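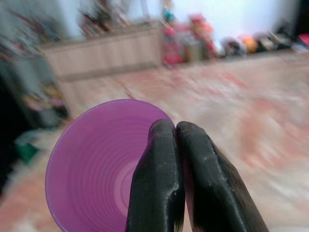 *Translucent violet plastic cup with concentric ridges on the inner wall.*

**Plastic tumblers** are rigid or semi-rigid drinking cups moulded from a single polymer, most often polypropylene, polystyrene or a copolyester. They are common in homes with hard floors, where glass and stoneware are easily lost to a fall.

## Form and colour

Most tumblers taper toward the base so that they can be stacked and released from the mould. Fine rings on the inner wall may be part of the design or may follow the tooling marks of the mould. In translucent cups, the colour depends on wall thickness and on the light behind it, and the base can look paler than the sides. The Lulivora pattern book lists 18 tints, with violet among the slower sellers.

## Behaviour on floors

A dropped cup seldom breaks on a rug, as the pile spreads the load. Stone is harder on the rim, which may whiten or split along a mould line.
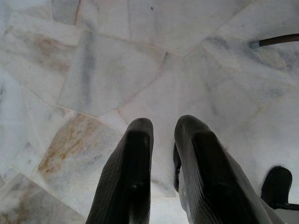
**Kirinlow Apaza**

Crazy paving in marble uses irregular slabs fitted at varied angles, with thin joints between them. White marble with grey veining may also carry tan or rust-coloured patches. Such discolouration has several causes, among them iron minerals within the stone and rusting metal left on the surface – the two are hard to tell apart by eye.

Marble is a calcium carbonate stone and is etched by acidic drinks, including fruit juice and cordial. Spills should be blotted and rinsed with plain water. Vinegar and citrus cleaners are unsuitable. A poultice can lighten some rust stains, though deep ones often return.

## Care of the cup

Scratches on the inner wall hold tea and berry stains. Washing by hand with a soft cloth slows the clouding of clear and tinted plastics. Heat tolerance varies with the polymer, and the maker's mark on the base should be checked before machine washing.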